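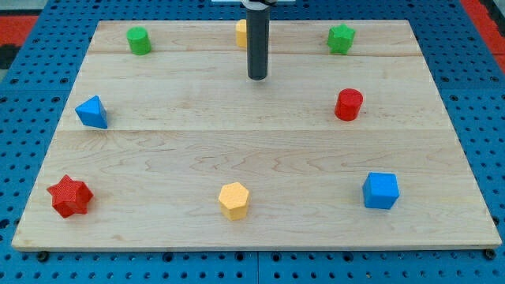 2018-05-26 Fermín Maldonado 发布

想给孩子做一块积木垫板,枫木拼板要怎么处理?

大家好!最近迷上了给家里四岁的小朋友做玩具。泡棉积木已经有了,圆柱、三棱柱、六棱柱、方块、星形都有,红黄蓝绿四种颜色,小家伙喜欢得不得了,每天都要把它们沿着边摆成一圈,中间留出来当“广场”。地毯太软,积木站不稳,我就想配一块浅色的枫木拼板,放在矮桌上用。

几个地方拿不准:一是表面上什么油比较好,我很喜欢枫木那种奶白色,怕上完变黄;二是拼缝要不要填;三是端面颜色比板面深一截,是不是砂得不够?预算300元以内,工具只有一台小砂光机和几个夹子。先谢谢各位!

Octavio Riquelme 2018-05-26 之后补充回复

这个题目我喜欢!枫木配彩色泡棉特别好看,木纹淡,颜色一下子就跳出来了。

先说端面。端面颜色深很正常,木材的导管口在那里是敞开的,上油以后会吸得更多,对比还会更明显。想让它接近板面,就把端面多砂几道,砂到比板面细一级,上油时少蘸一点,擦完马上抹干。我自己倒挺爱那条深边,像给板子描了个轮廓。

怕变黄就别用亚麻籽油,用水性哑光木蜡油,选标明适合儿童玩具的。先在背面试一小块!薄薄擦两遍,第一遍干透后轻轻磨一下再上第二遍,之后放14天再给孩子玩,气味也散得差不多了。

拼缝只要摸着平、指甲刮不进去,就不用填。真有缝的话,拿砂下来的枫木粉拌白胶抹进去,颜色最接近。还有,棱角一定要倒圆,四个角尤其要多磨几下。

对了,背面也要上油,遍数跟正面一样。我十一月做过一块只油了正面,没多久就翘了,放在桌上像跷跷板,后来两面重新处理才好一些。

Disgate

同意楼上。泡棉积木别泡在水里洗,湿布擦擦,晾干再收。板子背面贴几块防滑垫,不然孩子一推就跑。

Espinoza

我家直接买的现成砧板,176元,没上油,玩到现在也挺好。就是彩笔画上去擦不掉,得砂。

Fermín Maldonado

太感谢了!水性哑光木蜡油已经下单,这个周末就先拿背面试色。深色的端面我决定留着,越看越喜欢。楼上说的防滑垫也记下了,孩子已经在问“广场”什么时候开张。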